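How to Run a Two-Arm Container Demonstration at an Open Day

Posted by Adwoa Akpalu, 19 November 2025
Filed under: Demonstrations, Visitor Days

These are the working notes for the bench demonstration we ran at the Meltunthorpe open day in September. They cover setup, the running order and the checks between groups. They assume two arms with parallel grippers, already calibrated to each other, and an operator who has used them before. Training a new operator is covered on a separate page.

What you need

Two arms on fixed mounts, one on each side of the table
A plain tabletop in a light color
A fabric backdrop in a neutral color
A small container
A laptop for the operator, on its own stand
Barrier posts and tape

Step 1. Set up the table

Put the table against the backdrop and clamp the legs. Wipe the top with a damp cloth and dry it. Old scuffs can stay, but remove grit, which will scratch a plastic part when it slides. Hang the cloth so that it clears the back edge of the table. It does not need to be ironed. Wrinkles made no difference to our detection results under even light, while a hard shadow from a side window did.

Keep the middle of the table clear. Tools, cups and spare parts go on a shelf behind the operator.
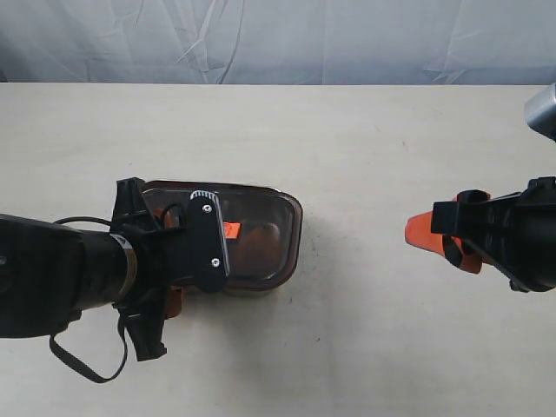 Set the barrier tape 80 inches from the front edge of the table. At Meltunthorpe we first tried a shorter distance, and visitors leaned in to point at things. Mariama Nyarko moved the posts back before the second group and we had no further trouble.

Step 2. Check the arms

Power up both arms with the table bare. Run each one through its full range at low speed and watch the cables at the wrist. A loop that looks fine at rest can catch on a bracket when the wrist turns. If it does, retie it and run the range again from the start.

Tighten the fingertip screws by hand. Replace any fingertip with a split or a flat spot. Press both emergency stops in turn and confirm that each one stops both arms.

Step 3. Place the container

Place it where both arms can reach it without going near full extension. Left of center worked for us because our left arm does the holding. Mark the position in the software only. Tape marks on the table confuse visitors, who assume that the robot is following them.

Turn the container slightly between runs. A run that starts from the same pose every time looks like playback, and experienced visitors will ask about it.

Step 4. Show the wrist view

Connect the wrist camera feed to a second screen facing the tape. Most questions on the day came from this screen. The view is close and wide, and shiny surfaces are harder to read in it than they are from the front of the table. A clear top and a polished rim will both throw reflections. Explain this before a visitor asks why the arm has paused. 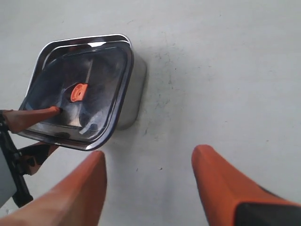

Photo: Ama Amissah / Ansah open day team

Leave the feed up while the arm is idle. Visitors use the time to match what they see on the screen with what is on the table.

Step 5. Run the sequence

Announce each move before it starts. The order we use is:

Approach with one arm and make light contact with the container.
Hold for a count of 4.
Bring in the second arm at half speed.
Carry out the contact task.
Withdraw both arms, the second arm first.

If a contact fails, stop, say that it failed, and start over from the approach. Do not correct it by hand while the arms are live. Jianhua Cui logs each failure with a short note on the cause. Over the season the Cadov controller log reached 541 runs, and reading the notes back was more useful than the totals.
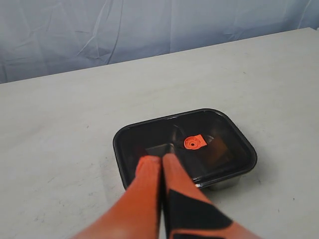 Step 6. Reset between groups

Withdraw both arms and put them in hold. Check the fingertips for wear and wipe them down. Look over the container for cracks, particularly at the corners. Return it to the start position with a new angle, then clear the last run from the screen.

Step 7. Shut down

Park the arms before cutting power. Save the log to the Clesow share with the operator's initials in the file name. Service on our fingertips is due every 2,000 cycles, so write the current cycle count on the card inside the case lid. Questions about the card go to Yaa Dankwa.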